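Volleyball Knee Pads, Court Shoes and Team Gear: Washing, Drying and Storage

Posted Dec 16, 2022
Filed under: Household, Laundry, Sports gear

The notes cover indoor volleyball equipment kept at home between practices. Most of it applies to basketball and wrestling gear as well. Soccer cleats and anything used on grass need a different routine and are left out.

Knee pads

Turn the pads inside out as soon as they come out of the bag. Salt and skin oil collect on the inner face, and a pad washed right side out comes back looking clean and smelling the same as before.

Soak in cool water with a tablespoon of white vinegar per quart for half an hour. Drain, squeeze flat between two towels, and then machine wash cold in a mesh bag. Close any hook-and-loop straps first. Open hooks will fuzz the sleeve fabric and anything else in the load.

Skip fabric softener. It coats the elastic fibers and the sleeve starts to slide down the calf. If a set has already been washed with softener, two plain cold cycles with no detergent will usually strip most of it.

No dryer. Foam pads that go through a hot dryer develop a hard ridge along the edge of the cup, and the ridge does not come out. Stand them on end like short pipes with air moving through. Overnight is enough in winter with the heat on. In February our laundry room sits at 62 degrees and the thicker pads need until the next afternoon.

Jerseys

Wash inside out, cold, short cycle. Heat-pressed numbers lift at the corners first, so check the corners before every wash and set aside any jersey where a fingernail gets under the vinyl. To reset a corner, cover it with parchment paper and press with a dry iron on the synthetic setting for ten seconds. Let it cool completely before testing. Screen-printed numbers do not need this and should not be ironed directly.

Floor burns leave a shiny patch on the hip and elbow of polyester jerseys. The fiber has melted slightly and no product will fix it. Rust-colored marks from bleacher bolts respond to lemon juice and salt, left twenty minutes and rinsed cold.

Hang jerseys by the hem on clip hangers. Hung by the shoulders, the lighter fabrics pick up two small points that show on the court.
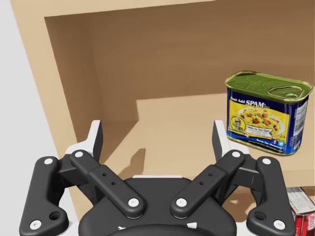
Court shoes are the item most often ruined by cleaning. The glue line between the gum sole and the midsole softens with heat and with long soaking. Do not put court shoes in a washing machine, even on delicate.

Pull the insoles and laces. Wash those by hand in dish soap. Wipe the upper with a damp microfiber cloth and a drop of the same soap, working from the toe back. For the sole, use a plain damp rag and then a dry one. Avoid furniture polish, silicone spray and any cleaner that promises shine. A gum sole with residue on it will slip for several practices.

Grip that has faded can often be brought back. Dust is the usual cause. Wipe the sole with a cloth dampened with rubbing alcohol, let it dry for five minutes, and test by pressing the shoe into a clean tile floor and twisting. If the sole still slides, the rubber has glazed. Rub it lightly with 220-grit sandpaper, in the direction of the tread, until the surface turns dull. Wipe again. Twice a season is the limit before the tread starts to round over.

Stuff the shoes with newspaper and change the paper after an hour. The first batch takes up most of the moisture. Keep shoes away from baseboard heaters and car dashboards.

Storing the small items

Tape, spare laces, the ball needle, ankle brace inserts and hair ties all migrate to the bottom of a gym bag. A shelf with a few lidded boxes near the door works better. Depth matters more than width. Anything deeper than a forearm ends up with a back row that is forgotten until it expires, and athletic tape does expire: the adhesive creeps to the edges of the roll and the first several turns have to be cut off.

Store tape rolls flat on their sides in a closed box. Rolls stored on edge go oval and will not unwind evenly. Keep the needle in a pill bottle with a drop of mineral oil.

Instant cold packs should be kept apart from anything heavy. The inner pouch bursts under weight and the pack is spent before anyone needs it. I keep ours in a Kubiak bread tin, which has a stiff lid.

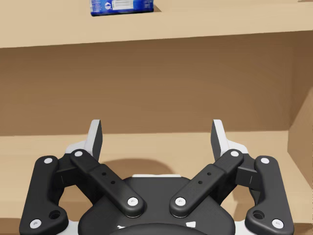 Nattawut Wongsuwan wrote in to disagree about the tape. He has always stored his on edge, in a cardboard tube cut to length, and says the tube keeps the rolls round. The tube is a fair solution if the fit is close. He also recommends writing the month of purchase on the inside of the core with a marker, and I have started doing the same.

Balls

Indoor volleyballs lose pressure in a cold garage and gain it back in a warm room. Check them at the temperature they will be played in. A gauge is cheap, and squeezing with the thumbs is not a measurement. Let out a little air for the off season so the seams are not under full load, and leave enough that the panels stay smooth.

Wet the needle before inserting it. Dry needles tear the valve, and a torn valve leaks slowly enough that the ball gets blamed. To check, put a drop of soapy water over the valve and wait a full minute for bubbles.

Clean composite leather with lukewarm water and a soft cloth. Baby wipes are acceptable at a tournament, but many leave a slick film, so follow with a dry towel. Genuine leather should be wiped nearly dry. No saddle soap on either.

Bags

Empty the bag after every practice, including the end pockets. Prop it open. A wire hanger bent into a rectangle will hold the main compartment open on a hook.

For odor, sprinkle baking soda inside, close the bag overnight, and vacuum with the crevice tool. Repeat once. If the smell persists it is in the stiffener board under the lining at the bottom. On most bags the board lifts out through a slit or a zipper. Wipe it with vinegar and water, dry it flat, and replace it if it has swelled. Corrugated plastic from an old yard sign, cut with a utility knife, makes a board that will not absorb anything. Round the corners or they will wear through the lining.

Zippers that catch want a rub of candle wax along both rows of teeth. Graphite works too but comes off on white jerseys.

Labels

Teams buy the same pads in the same color and they get mixed up. Iron-on name tape holds on jersey hems and fails on knee pads, where the stretch breaks the bond. For pads, sew a loop of colored thread through the top band, with enough slack to stretch. Two stitches and a knot will hold for a season.

On shoes, write under the tongue with a paint marker. Let it cure for a day before wearing.
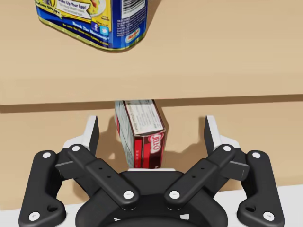 Keep boxes upright and near the front of the shelf.

A short schedule

After each practice: empty the bag, stand the pads up to dry, pull the shoe insoles.

Weekly: wash pads and sleeves, wipe soles with alcohol, check ball pressure.

Monthly: baking soda in the bag, inspect jersey numbers, look over the straps on ankle braces. Replace a brace strap when the hook side no longer holds against a firm tug. Picking the lint out with a stiff toothbrush will buy a few more weeks.

End of season: wash everything once more, store it dry in a cotton pillowcase, and keep it off a concrete floor. Plastic tubs are fine if a sheet of newspaper goes in with the clothes and the lid is left unlatched for the first week.

Teresa Czarnecka asked whether pads can be frozen to kill odor. Freezing slows the bacteria down and they resume when the pad warms up. The vinegar soak is more effective and takes less time.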